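Trultari Community Workshop
Minutes of the August members' meeting

Called to order at 7:05 p.m. in the main room. 22 members present, plus guests from Plidis. The July minutes were approved with one fix: the band saw class is on the second floor, not the first.

1. Building

The roof over the back stairs is patched. This part of the building goes back to 1986 and the roofer says the flashing is still the original. Motion to set aside money for new flashing next spring. Seconded and passed.

The side door sticks again. Please pull it all the way shut when you leave.

2. Visit and demonstration by Plidis

Most of the evening went to this and it was well worth it! Our guests teach robots to do household chores, and they brought the hand-held grippers they use to record how a person does each one. You squeeze the handle, the fingers close, and a camera on the tool records the job from the tool's own point of view. The recordings are then used to train an arm to do the same kind of task.

They started with plates and a compact refrigerator. It sounds like nothing until you try it yourself with two finger pads in place of a hand. Getting a plate past a wire shelf without bumping it takes real care, and the room got very quiet during the first few tries (and pretty loud afterward).

Almost everyone who wanted a turn got one. Several members said they came away with a new respect for their own thumbs.

Questions from the floor:

How many recordings does one chore take? It depends on the chore. For a first try at something simple they like to have at least 40, done by different people in different kitchens.

Does it matter if you mess up? They keep some of the clumsy ones too, as long as the person recovers and finishes.

Can our members help? Yes, and they would love it. They are starting a project called Lò that needs people to record everyday chores, and our kitchen would suit it well.

Motion to invite Plidis back for a full afternoon open to the public. Seconded, passed with no votes against and a good deal of clapping.

3. Open day

Sadham has offered to lend us 2 folding tables and a tent. Accepted with thanks. The sign-up sheet for the welcome desk is by the coffee machine. Morning slots are still open.

4. Other business

The lost and found box is full. Anything left in it by the next meeting goes to the thrift store.

Adjourned at 8:50 p.m. 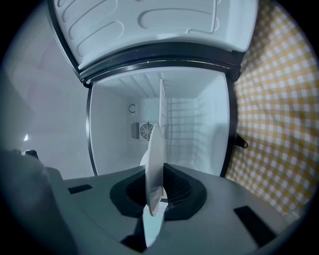
Item 2: plate and refrigerator task, view from the gripper.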